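Wisholm Opens Orders for Hand-Held Gripper Kit Aimed at Household Fabric Tasks

13/03/2022

Wisholm has opened orders for the Fotach kit, a set of hand-held grippers intended for organizations that teach robots to handle clothing, bedding and other soft goods. The kit is offered for purchase or on a rental plan, and the first shipments are scheduled for April.

The Fotach kit allows a person to carry out a task with the same style of jaw that will later be fitted to a robot arm. The operator holds one gripper in each hand and works through the task at a normal pace, while a camera mounted on each unit records the movement of the jaws and the material between them. The recordings are then prepared as training material. No robot needs to be present while the recordings are made, and the work can be carried out in ordinary homes, hotels and care facilities.

Fabric has been chosen as the main field of use for the first release. Clothing changes shape whenever it is lifted, and a sleeve or hem may be hidden under other layers when the operator begins. According to the product notes issued with the announcement, the jaw opening, the angle of the fingertips and the grip force were all set with folding and sorting in mind. A separate set of fingertips for rigid objects is listed as an accessory and is priced on request. 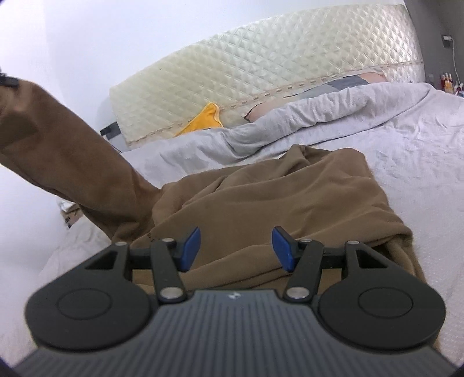 Wisholm Field Products Department | News and Notices

Garment handling with two grippers is the first exercise in the operator course supplied with the kit. One gripper holds a sleeve-like section clear of the bed while the other approaches the body of the garment with its jaws open. The blue fingertip pads face each other across the gap, which lets the operator sight the cloth directly between them before closing. The course repeats the exercise with shirts, knitwear, towels and pillowcases, and operators are asked to complete it on more than one type of surface. Beds are included at an early stage because loose bedding is easily picked up together with the item being folded.

The department conducted a trial of the kit before orders were opened. A total of 871 recordings were made in 15 households in the Steinbach district, all of them covering laundry and bedroom tasks. Households were asked to leave their rooms as they would normally be kept. Participants gave written consent, and each household was able to review its recordings and request the removal of any part of them.

Operators in the trial gave generally favorable reports on the balance of the grippers and on the grip of the fingertip pads on knitted cloth. Several reported that thin, slippery fabrics were harder to separate into single layers, and that the trigger became tiring during long sessions. The trigger spring has been changed in the version now on sale. The difficulty with thin fabrics has been reduced but not removed, and buyers whose work centers on silk or lining material are advised to request a loan unit before placing an order.

Each Fotach kit contains 2 grippers, a charging base, a carrying case, a calibration card and 3 pairs of spare fingertip pads. The pads are treated as wearing parts and can be replaced by the operator without tools. The pivot pins and link arms should be serviced only by the department or by an approved workshop, and opening the main body will end the warranty. Cleaning instructions are printed inside the lid of the case. Solvents should not be used on the pads.

Recordings are transferred and checked with Kulis, the desktop program supplied with the kit. Kulis matches the recordings from the left and right grippers, marks any section in which tracking was lost, and allows the user to blur faces, letters and screens before the files leave the computer. Files can be exported in common formats. A license for one workstation is included in the purchase price, and rental customers receive a license for the length of the rental. Support for shared workstations is in preparation and will be announced separately.

Training is required for all first-time customers. The operator course is held at the Steinbach service center and may also be arranged at the customer's own premises where travel conditions allow. It covers safe handling, calibration, recording practice and the consent procedure for work in private homes. Participants who complete the course receive a certificate, which must be shown when a rental kit is collected.

Schools, colleges and public research bodies may apply for the reduced rental rate. Applications should state the planned tasks, the number of operators and the type of premises in which recordings will be made. Applicants who intend to work in occupied homes must also attach a copy of their consent form. Incomplete applications will be returned without review.

Orders and loan requests are handled by the Field Products Department and will be filled in the order in which they are received. Customers who took part in the trial and still hold an early unit may exchange it for the current version at no charge. Early units should be returned in their original case with the charging base. Fingertip pads from the early version do not fit the current gripper and need not be included.

The full parts list, the rental terms and the course calendar are available from the department on request.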